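Automation room update
2 March 2021

The pick-from-bin job on the conveyor table is now being taught by remote control. Until December we taught it by hand, with one person holding the wrist of the arm and walking it through each move. Hand teaching still works well for large, slow motions, but the operator's own arm kept getting in the way close to the bin.

Sanaa Filali and Fouad Bouzid are recording the new set. The target is 100 runs per task, and 90 of them are kept for training if the reviewers pass them. A run should take no longer than 30 seconds. The blue bin stays at the end of the green belt, and the tape grid is used to call out start positions. 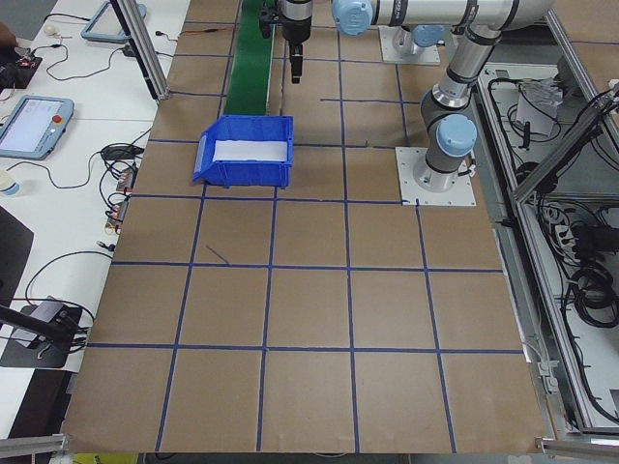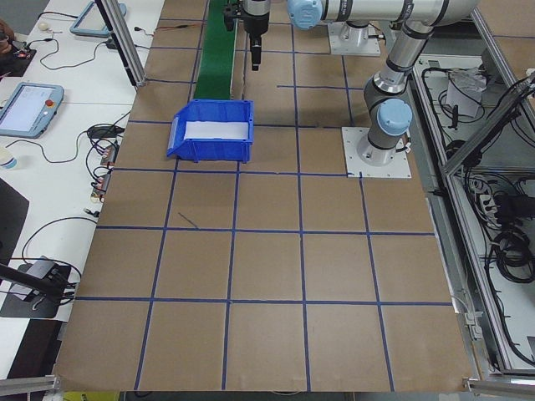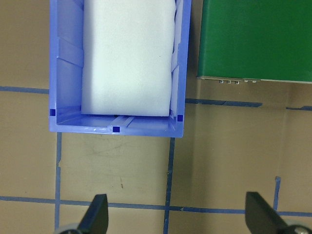 Operators who learned on the old method should book an hour with Sanaa before recording alone. The most common fault so far is closing the gripper too early. The second is stopping halfway to think, and the robot learns the pause along with the rest. If you lose your place, end the run and start again.

Marwa Ashour reviews recordings in the afternoon. Please label each one with the task name, your initials and the start cell. Files without a start cell go back to the operator.

The Fladora parts task will be next, using the same table. Annelies Bosman is writing the task sheet and would like comments on the draft from anyone who worked on the hand-taught version.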